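Marker Night at Robot Club (and what we did with 393 tries)

So I promised a few of you an update on the club, and it's been a while, so grab a coffee because I have things to say.
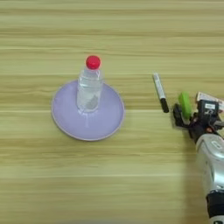 Where we are right now

For anyone new: I help out with the after-school robotics club at the high school, and this spring the kids picked their own project. They wanted the arm to tidy a table. Very simple idea, right? Pick up the marker, put it somewhere, leave the bottle on its plate alone. My own kid can't do that at home, so I figured the robot had as much of a chance as anyone.

The project is called Tivura. I asked where the name came from and got three different stories from four students, so I've stopped asking. It has a logo (of course it has a logo, they made the logo before they wrote any code) and a shared folder with more planning documents in it than my last job had.

The rules they wrote for themselves go like this. The marker can be lying at any angle. The plate with the bottle on it can be anywhere the arm can reach. The arm gets one attempt, and if it bumps the bottle the whole attempt is a zero, even if it gets the marker. That last rule was argued over for most of a meeting! Half the group thought it was way too harsh. The other half said nobody wants a helper that cleans up the pen and knocks over the water, and I have to say I was with them.

The marker is harder than the bottle

I would have bet money on the opposite. A bottle is tall and see-through and just looks like trouble. But the bottle only has to be avoided, so you draw a big fat no-go circle over the plate and you're mostly done. The marker is skinny and round and lies flat on the table, so the fingers have to come down low enough to get a grip without pressing into the wood. A tiny bit too high and they close on air. A tiny bit too low and the arm stops and complains.

Then there's the rolling. If one finger touches before the other, off it goes. We spent a good part of April chasing markers under the radiator, and I'm pretty sure two of them are still back there.

What finally helped was the angle. The first version of the code came in the same way every time, no matter how the marker was lying, and it only did well when the marker happened to be pointing in a friendly direction. One of the sophomores sat down with graph paper (graph paper! I nearly cried) and worked out how much to turn the wrist so the fingers close across the barrel. It took her two evenings and one very long phone call with Libor Hrubý, who runs the regional league and is far more patient than I am. He didn't give her the answer, by the way. He just kept asking what the wrist was doing at the start of the move, until she went quiet and then yelled.

Keeping score

The students log every attempt in a spreadsheet, and as of last night we're at 393. Of those, 203 were good ones by the strict rules, marker up and bottle untouched. That's a bit better than half, and before you say that doesn't sound like much, please know that the early ones were terrible. There's a long stretch at the top of that sheet where the comments column just says "no" over and over, and then one that says "NO" and then a sad face.

The recent stretch looks so much nicer. I won't quote a percentage because they'd want me to say the lighting was good and the marker was the easy one, and they're sticklers about this stuff. I love that about them.

We changed the way we do the logging too. It used to be one person driving and everyone else crowding the laptop. Now they rotate: someone sets the table, someone runs the arm, someone writes it down, and you swap after every ten tries. The writing-down job was the one everybody dodged at first. Now there's a small fight over it, mostly because whoever has it gets to write the comments.

Money, briefly

We started the year with roughly $3,000, which sounds like a fortune until you price anything with a motor in it. A big chunk came from Ballent, the hardware store out on the highway, and if you live nearby please go buy your paint there. The rest was bake sale money and a very generous grandparent. Most of it is gone. We still have enough for spare finger pads and the league entry fee, and probably one round of pizza if we skip the fancy place.

Next on the list

The league day is in June, and Nuritz (the team from across the river, lovely people, annoyingly good) will be there with a sorting project that I've heard is really something. Our group has already decided they aren't worried. They've decided this several times, loudly.

Before then they want to get through:

Thinner pens. The marker is chunky compared to a regular ballpoint, and one of the boys brought in a mechanical pencil that has defeated everybody so far.

A darker tabletop. All our practice has been on the same light wood, and the league tables could be anything, so we're going to borrow some tablecloths and see what breaks.

The marker closer to the plate. For now they've been leaving plenty of space between the two, and the no-go circle gets really awkward once you start shrinking that gap. I expect tears, possibly mine.

If you're a parent and you want to stop in, we're in the shop room from four until about six, and you should come in by the side door because the front one locks. Bring snacks if you feel like it. Pretzels go fastest. And if anybody has old markers they don't need, even dried-out ones, send them along with your kid! We go through them faster than you'd think, see above re: the radiator.

I'll write again after the tablecloth experiment.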